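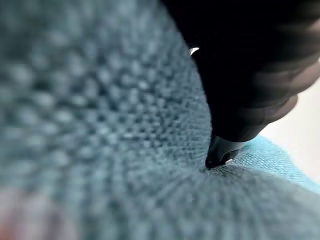
The blanket came out of the airing cupboard in May, when we were supposed to be packing for the move to Passide, and that was the end of packing for the afternoon.

I had forgotten how blue it was! Blue and grey together, the colour of the sea on a day when you go in anyway, with all those little round bumps running off in slanting rows. I put my hand flat on it and I was six again, lying on my stomach on the back seat, pushing each bump down with one finger and watching it come up.

"Is that coming with us?" my sister called from the landing.

"Of course it's coming with us."

"It's got fluff all over it."

"It's had fluff on it since Pluston," I said, and she came in to look, and sat down on the floor beside me with the parcel tape still round her wrist like a bangle.

Our gran bought the wool. We both knew the story and we told it anyway, taking turns. She'd gone into Mavromatis for buttons, only buttons, and there in the window was a basket of blue-grey wool from a mill that was closing down. She bought the lot. She had to get the bus home with it on her knees, and the driver asked if it was alive.

"He asked if it bit," said my sister.

"Alive."

"Bit! She always said bit."

Then there was the knitting, which took all winter. She worked the pattern out on the back of a seed catalogue, and she got it wrong, and she pulled out 300 stitches in one evening with the radio turned up so we wouldn't hear what she was saying. We heard. It was wonderful, we learned two new words. And when it was done she threw it over the pair of us on the settee and it was so heavy and so warm that we both stopped arguing, mid-argument, and fell asleep.

It went everywhere after that. It was a tent and a stage curtain, and once, on the beach at Flemlow, it was a boat, with a cousin in it who cried when we wouldn't row him back. It went to university with my sister and came home with me. I had it round my shoulders the night I waited for the vet to ring, and again the next night, when she rang with good news and I danced in the kitchen wearing it.

My sister had found a place near the corner and was going over it with her fingertip, bump by bump, very slowly.

"They're still springy," she said. "Feel that. Go on, feel it!"

I felt it. She was right, they were.

The boxes were still flat against the wall and the van was coming at eight. We pulled the blanket over our knees – it still covers two, if you sit close – and she started on the one about the bus again, from the beginning, because she said I'd told it badly.

"So the driver looks at her," she said, "and he says, does it bite?"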